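The Tray by the Sink

Celina Sikora sells a method for people who hate wiping down kitchens. Her course, Skallow, costs $46 and rests on one idea: everything that lives near the faucet goes on a tray, and at the end of the day you deal with the tray.

I have doubts. A tray gives clutter an address. Mine had a Movon scrubber on it by Friday, then batteries, then a birthday candle.

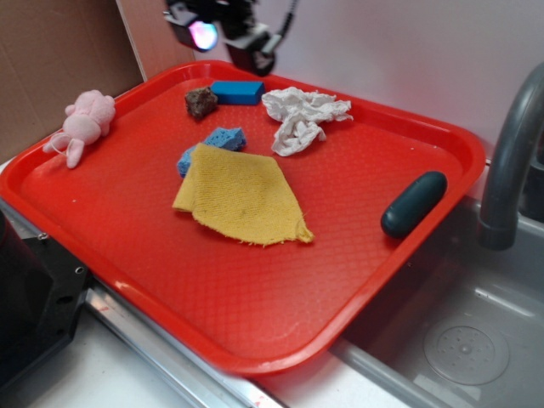
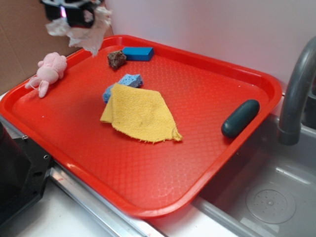

A red tray at the sink, with sponges, a yellow rag and a pink plush toy.

Sikora says the nightly reset takes 20 minutes. I timed myself for most of May and beat that twice, both times by shoving things in a drawer. She calls the drawer "a relapse." I call it storage.

Her stricter rule is that paper towels are for grease only and cloth does the rest. Fine, but cloth has to be washed, and the course is silent on who does the laundry. My old Steiner machine already runs plenty.

I kept the tray, mostly because it catches drips. The $46 I would like back.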